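Omotach玄关收纳系列6月上架 先从车钥匙管起

一个托盘，一张桌子，出门前少翻两分钟包。家居品牌Omotach今天公布玄关收纳新系列，名字叫Hladun，6月起在线上商城和合作门店同步发售。首批3000套，先到先得。

系列不大。椭圆浅托盘、方形深盘、墙面挂条，外加一块可裁切的软垫。都是给进门那块小地方用的：鞋柜顶上、玄关桌、冰箱旁边那个谁都往上扔东西的角落。

Omotach产品负责人Torben Ehlers说，项目的起点很小，就是钥匙。“我们去看了254户家庭的玄关，问大家出门前找得最多的是什么。答案五花八门，但车钥匙排第一。家里两辆车的更头疼，两把钥匙混在一起，拿错了还得上楼换。”

254户的走访由设计工作室Tomeck完成，前后跑了一个冬天。记录下来的东西很杂：钥匙压在快递单下面，钥匙在外套口袋里，钥匙在昨天那件外套口袋里。也有人家里早就摆了碗或者盘子，但太深，东西丢进去就堆成一堆，最后谁也不想翻。

所以这次主推的是浅盘。椭圆形，边沿只稍稍抬起一点，钥匙放进去一眼看得到，拿的时候手指不用往里抠。长边顺着桌沿摆，窄一点的鞋柜也放得下。颜色有深绿、米白、炭灰三种，深绿是门店试摆期间被问得最多的一款，所以排在首批里先出。
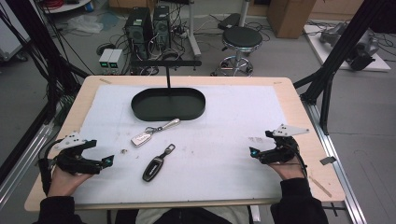 深绿色椭圆浅托盘，下方为两枚车钥匙，一银一黑。

尺寸方面，团队改了好几轮。最早的样品偏圆，好看，但是占地方，小户型的反馈不太好。后来拉长，边沿也压低了一截。Ehlers的说法比较直接：“太高像汤盘，太平钥匙一碰就滑出去。最后定的这个高度，是一毫米一毫米磨出来的，样品间里现在还堆着一箱废掉的。”

带大挂扣、金属环的钥匙也考虑进去了。很多人的车钥匙上连着一长串零件，放进小碟子里总有一半搭在外头。椭圆盘的长度就是按这类钥匙来定的，斜着放横着放都行，不用先把扣子拆下来。

配套软垫单独出售，可铺在木桌面或柜面上，用普通剪刀裁就行，四边留一圈木头出来会比较好看，这个是门店陈列同事的建意。怕金属件刮桌面的家庭可以一起带。

墙面挂条适合没有桌子的玄关，挂伞、挂包、挂狗绳。方形深盘则给零散物件用，口罩、零钱、门禁卡之类，可以跟椭圆盘并排放，钥匙归钥匙，别的归别的。

包装这回也简化了。单个托盘一个纸盒，说明书印在盒盖内侧，不另附纸。清洁很简单：软布擦，别用钢丝球。

首批销售由渠道伙伴Unovis负责，约500家门店会设玄关陈列台，顾客可以直接把自己的钥匙掏出来放上去试，看看大小合不合适。各店到货时间略有先后，具体以门店通知为准。线上早上10点开售，组合装和单件都有，组合装内含托盘一只、软垫一张，颜色可以自选，下单时注意备注栏里的选项，别漏选。

退换：收到后不合适，包装完整即可退。已裁切过的软垫除外。门店购买的请回原门店办理，线上订单在订单页里提交申请就可以了。

Hladun系列秋季还会补两个新品，一个放眼镜，一个放手机充电线，目前在打样，外观和价格届时再另行公布。Ehlers透露，放眼镜那款会沿用椭圆的外形，盘面加一层绒，充电线那款还在两个方案之间摇摆，“先不剧透，可能还要推翻一次”。

媒体样品申请、高清产品图及门店名单，请联系Omotach媒体组，来信请注明媒体名称和收件地址。样品数量有限，按申请先后寄出，寄出后会邮件通知单号，请留意查收。

关于Omotach
Omotach做家里的小件收纳，产品包括玄关、厨房和书桌三条线。Hladun是玄关线下的第一个完整系列，由品牌自有团队与Tomeck共同开发。

（完）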